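Comparing Two Gripper Finger Sets on the Rankin Bench
Reading time: 3 minutes

Welcome back! If you've come straight from mounting the arms, take a minute to check that both base plates are snug, and then get comfortable, as comparing fingers is the slow and pleasant part of setting up a Rankin bench. Most people want to know which set to leave on for good, the Grundska (straight and flat) or the Bisteveck (a little softer at the tips). The steps are the same for either one.

1. Power down both arms at the Voltov controller and wait 15 seconds before touching the fingers.

2. Fit the first finger set to both arms. Tighten each screw by hand, then give it a small nudge with the key. Please don't lean on it – the threads are shallow, and Lorna Tennant in our repair room sees more stripped ones than she would like.

3. Power up and run the open-and-close check from the controller menu. Listen as well as look. A dry clicking sound usually means a finger is sitting crooked.

4. Set the grip force to 50 percent for both arms. You can go up later, but start there so your two sets get the same treatment.

5. Put out your test objects and the divided bin. Small bottles and jars with screw caps are a fine choice, because the caps, labels and shoulders all ask something different of the fingers.

Note: Mark the starting spots with a pencil dot or a bit of tape. You'll be glad of it when you change over to the second set and have to put everything back.

6. Run 10 picks with each arm, and write down every drop, slip and second try. A slow pick that holds is still a good pick, so give it its due.

7. Power down, change to the second set, and go through steps 3 to 6 again in the same order.

Caution: Keep your hands off the tabletop whenever the controller light is on, even if both arms seem to be resting. Check that each cable has enough slack to follow the wrist all the way around before you start a run.

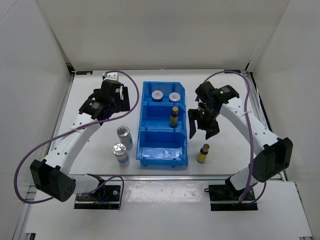
Can I run one finger set on the left arm and the other set on the right?

You can, and it saves a changeover, but the arms never behave quite alike, so swap the sets over halfway and run the picks again before you settle on a favorite.

8. Save your results under a name you'll recognize later, and keep the spare fingers in their own bag with their own screws. The replacement screw pack is part 381.

Section revised 2/13/23 by Greer Niven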